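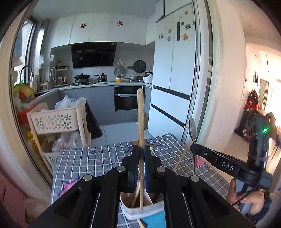
From: Itsuki Nishimura
To: kitchen-storage list
Date: Thu 20 January
Subject: Re: Upright holders for chopsticks and skewers, liner question

Kaede Oda wrote:

> I have been reading the July thread on utensil holders and I am still
> unsure about the liner. My holder is plain white plastic with no drain
> holes. I keep long cooking chopsticks, skewers and four or five metal
> spoons in it, all standing up. Three problems:
>
> 1. The chopsticks fan out and the skewers end up lying across them.
> I can't pull one out without dragging another with it.
>
> 2. The bottom gets damp. I lined the inside with card from a shipping
> box, which stopped the rattle and the sliding, but after a couple of
> weeks it smelled.
>
> 3. I can't decide whether spoons go bowl up or bowl down. Bowl down
> takes up all the room at the bottom. Bowl up means everybody grabs
> the part that goes in the food.
>
> Shota suggested the Sevano insert but it seems a lot of money for a
> divider. Does anybody here use one? And does the card have to go?

Kaede,

Taking these in order, with the liner first, as the other two depend on it.

Liner

Card is fine as a liner if nothing wet goes in. It has two useful properties. It grips the lower end of a round stick, so the stick stays at whatever angle you set it, and it damps the noise when a spoon goes in. A bare plastic wall does neither. The tip of a chopstick slides along the wall until it meets a corner or another stick, which is where your fan shape comes from.

The trouble is that card takes up water from the bottom edge. If the chopsticks go in straight from the rack with water still in the grain, it runs down and sits there. In a holder with no holes it has nowhere else to go. The smell is the card, or the glue in it, and no amount of wiping the plastic will help until the card is out.

You have a choice of three:

a) Keep card, and put in only things that have dried overnight. Change it on the first of the month. Cut it 5 mm short of the floor of the holder so the bottom edge never stands in a puddle.

b) Swap card for cork sheet, 2 mm. It grips about as well. It will still hold water if you soak it, but it can be taken out, rinsed and dried flat. Do not glue it in. Cut it to the inside perimeter plus a few millimeters and it will spring out against the wall by itself.

c) Use a strip of the ribbed rubber mat sold for drawers, ribs vertical. This has the best grip and doesn't absorb anything. The ribs trap crumbs, so it needs a brush.

I use (b) for wood and (c) for metal, in separate holders. Wakana Koyama went with (a) and has kept to her monthly change since the July thread, so it can be done, but she is more regular than I am.

Cutting the liner

Measure the inside of the holder at the rim and again at the floor. Most of the cheap ones taper, and if you cut a plain rectangle it will buckle at the bottom. On mine the difference was 11 mm over the full height. Wrap a sheet of newspaper inside first, crease it where it overlaps, take it out and cut along the crease. Lay that on the card or cork and trace it. With corrugated card, run the flutes up and down. It bends around the inside without cracking, and the tips catch in the flutes less.

If you leave the top edge of the liner standing above the rim, it will fray. Finish 2 or 3 mm below.

Angle and crowding

Long sticks want to lean, and the angle is set by the ratio of length to the width of the holder. A 33 cm cooking chopstick in a holder 10 cm across and 12 cm deep can lean a long way over before it stops against the rim. Two of them leaning in opposite directions cross near the rim, and anything put in after that goes between them. A skewer is thinner and lighter, so it ends up wherever the chopsticks leave room, usually at a worse angle than either.

The fixes are a narrower holder, a deeper one, or a divider. A divider does not need to be bought. Two strips of stiff card, each slotted to half its height and pushed together into a cross, give you four cells. For the same 10 cm holder each cell is a little under 5 cm, and a stick in a cell that size stands close enough to upright that it can be gripped near the top and lifted straight out. Lifting straight out is what you are after. Most of the dragging you describe happens when a stick comes out along its own lean and sweeps the others on the way.

Try this before you buy anything: take everything out, put back one chopstick, and see whether it will stay near vertical against the liner. If it falls over to the rim, the liner is too slick or too loose and a divider will only partly help. If it stays, the liner is doing its job and your problem is crowding.

Short sticks should not share with long ones. They sink below the others, you go in with your fingers to find them, and the skewer points are exactly at finger height. I keep skewers in a separate tall jar with a lid, points down, with a wine cork in the bottom. Yuto Hirose keeps his flat in the drawer in a toothbrush tube, which I also have no argument with.

Spoons

Bowl up, in my view, but in their own holder. The reasons are mechanical. The stem is the thin end, so you fit more in the same floor area, and a spoon standing on its stem drains off the bowl and down. With the bowl at the bottom, water collects in it and the spoon next to it sits in that water.

The hygiene objection is real. It goes away mostly if the holder is shallow enough that a good length of stem is showing under the bowl. People take hold where there is room for a hand. If your holder is so deep that only the bowls stick out, then the bowls are what gets touched. For standard tablespoons I want at least 7 cm of stem clear of the rim. Yours is 12 cm deep if it's the same one I have, and that is too deep. A folded pad of card or a plastic lid in the bottom will raise them.

When you take one out, hold the stem and go straight up, same as for the sticks. It sounds fussy written down. It takes no longer.

The Sevano insert

I have had one for a year. It is a molded divider with three cells, two small and one large, and it fits straight-sided holders only. In a tapered holder it stands proud of the rim and rocks. The plastic is smooth inside the cells, so you will want a liner in each of them anyway, and by then you have made most of the thing yourself. It does wash well. I paid 1000 yen in Nagano and wouldn't pay it again, though I also haven't thrown it out.

Shota Koyama's is the older version with the drain foot, which I believe is better, and that may be why he recommends it. Perhaps he can confirm whether the foot is still sold. The Nekel one is the same idea at 765 yen, shorter, and I have only handled it in the shop. The walls flexed more than I liked.

Where it stands

You didn't ask, but a holder full of long sticks has a high center of gravity, and on a tablecloth it is less steady than on a bare counter. A cloth with a printed vinyl face is all right if it lies flat. A woven one that bunches will tip the holder when somebody pulls at the edge. If you sort at the table, as most of us do, put the holder down first, smooth the cloth toward you, then load the heaviest things opposite each other. Wood first, metal second, and skewers last or not at all.

Keep cards, recipes and mail away from the foot of it. Paper gets under one side, and then the holder has a slope you don't notice until a spoon goes in.

Drying

For wood: rinse, wipe along the grain, lay flat on a rack overnight with the tips over the edge. Plelex makes a rack with slots narrow enough for chopsticks. An oven rack on two mugs works the same. Don't stand them up damp to dry in the holder, even one with holes. The lower ends are the last to dry, and they are the ends you eat or cook with.

If the tips have already gone gray or fuzzy, 1000 grit paper and a few light strokes will take the fuzz off. Wipe with a damp cloth, let them dry, look again. A gray that goes deeper than the surface means a new pair.

So, for your case, in the order I would do it: card out today, wash and dry the holder, spoons to a second container with something in the bottom to lift them, skewers to a jar, then new card or cork and a crossed divider for the chopsticks. Leave the insert until you've had that in use for a few weeks.

One thing I'd like to know is the taper on your holder. If you measure rim and floor, please post both numbers — I am keeping a list of which ones are straight-sided, and the makers don't print it.

Itsuki

--
To leave the list, send a blank message with "unsubscribe" as the subject.
Please trim quoted text before replying.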